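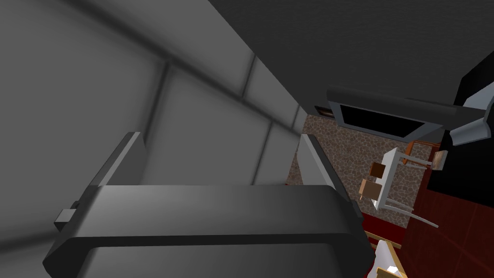
Grey gripper and panelling, computer render

Cellinus Family Film Box, 15 discs

I put the first of these boxes together for my sister's lot, who had worn out the same two cartoons and needed something new before half term, and it's ended up being the thing I post out most from the Jandgate shop! Fifteen animated films, all on DVD, all ones I've sat through myself (some of them far too often).

You get a good mix: talking animals, a couple of pirate ones, a very silly space one and Karakaya, a hand-drawn film about a girl and a lost goat that still makes me blubber. Shortest is 68 minutes, which is handy on a school night. I've left out anything with proper frights in it, though the wolf in Karakaya does growl a bit, so maybe sit close if yours are small.

The box is stiff card with a lift-off lid, and I tuck in a little booklet with my notes on each film. Subtitles on all of them. Region 2 discs, so check your player if you're outside the UK or Europe.

Price is £20 plus postage, or collect from Iststead market for nothing. Orders in before noon go out the same day. The next batch is due in September – drop me a line and I'll put one by for you.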